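Category: Members' Forum > Household > Children's Clothing

Subject: Storage of outgrown garments at Fandale

zserrano_fandale
Members are reminded that the clothing exchange closes to donations in July. The store currently holds 878 items against a limit of 200 per age group. Garments should be sorted by size before delivery.

Shiferaw_House
Thank you for the notice. May we ask whether hangers are to be included? Our residents have 14 bags ready, all folded.

grader70
I would advise against folding. Shirts returned on hangers are easier to inspect, and faded prints are noticed sooner.

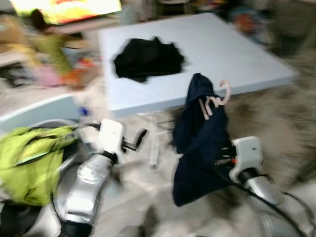
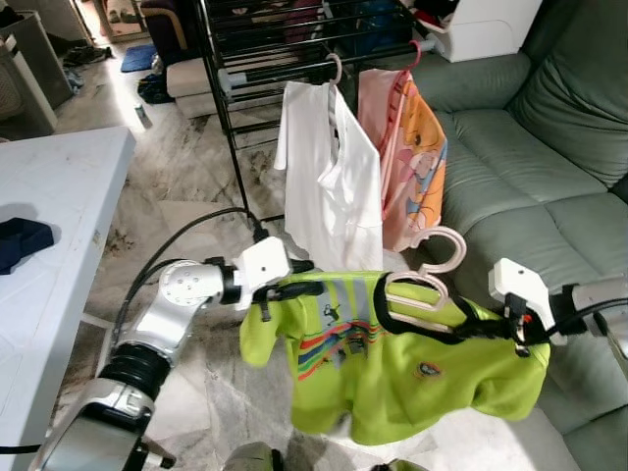 Second picture: lime-green children's shirt, short sleeves, on a pale pink hanger.

Shiferaw_House
With respect, we do not agree. Hangers take up considerable space, and the rail at Fandale holds 70 garments at most. Folding has served the exchange well.

zeltader_block
We support the previous poster. Knitted items should in any case be folded, as hanging stretches the shoulders.

grader70
I accept the point regarding knitwear. My remarks concerned cotton shirts only.

zserrano_fandale
Both methods will be accepted this term. Please label each bag with the age range and your household number.
Zulmira Serrano, Exchange Secretary

Recent topics
Removing name labels from school jumpers
Lost property: one blue mitten
Opening hours in July
Shoe donations, revised guidance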